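27/08/2021

Up at 5 to finish the talk for the Priltinstead library. They want it in writing before I give it, which I don't mind. I had most of it done last week and then threw out the opening, because it began with my father and I have begun too many talks with my father.

The subject they gave me is the march to the county courthouse and what it did for voting rights in our part of the state. I was eighteen and I walked it. I have been asked about it so often that I can't always tell the walking from the telling. I remember the heat on the road and a woman in church shoes who would not take them off. I remember singing, but I could not swear to which songs. Tuva Dahlgren has been going through the parish newsletters for me and says the paper at the time put us at more than 2000. I would have guessed fewer. From inside a crowd you see the four or five backs in front of you and that is about all.

Tuva came by at ten with copies. One is the notice from the registrar's office, with the hours it was open, two mornings a month. I had forgotten it was that few. My mother went three times. The first time the door was locked, the second time they gave her a page of the state constitution to explain, and the third time she got her card. I put that in the talk. It takes up one paragraph and I think it does more than the two pages I had about speeches.

We disagreed about the ending. Tuva thinks I should talk about the new bill and the ballot boxes being taken out at Drullolari. I said people will be coming to hear history. She said it was history when I was standing in it too, and I didn't have a good answer. I wrote half a page on the bill after she left. It's stiff. I'll look at it again tomorrow.

Lunch was soup and the last of the bread. Slept for half an hour in the chair.

Awad telephoned about the oral history recordings. He has done eleven people from the old precinct and wants two afternoons from me, one on the march and one on the school board years. I told him the school board years would need longer, and that he would be sorry he asked. He also wants photographs. I have one from that April, with me at the far left looking at my feet, and I said he could copy it but not keep it.

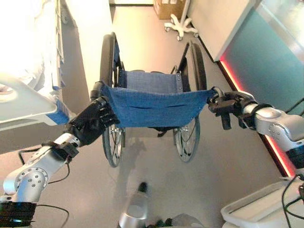
## Evening

Read the whole talk aloud in the kitchen with the clock in front of me. Twenty-six minutes, and they asked for twenty. Cut the part about the bus company, which I liked, and the names of the lawyers, which I will have to put back — their families still live here and some will come.

Arameo's letter came in the afternoon mail. He is against the plan to rename the courthouse square and wants me to sign. I don't care much what the square is called. I would sooner they opened the side office for registration again, and I wrote back and told him so. Letter is on the hall table to go out in the morning.

To do: call the library about the microphone. Find the registration card, which should be in the tin box with the deeds. Ask Tuva if she can drive.

Rain after supper. Bed at nine.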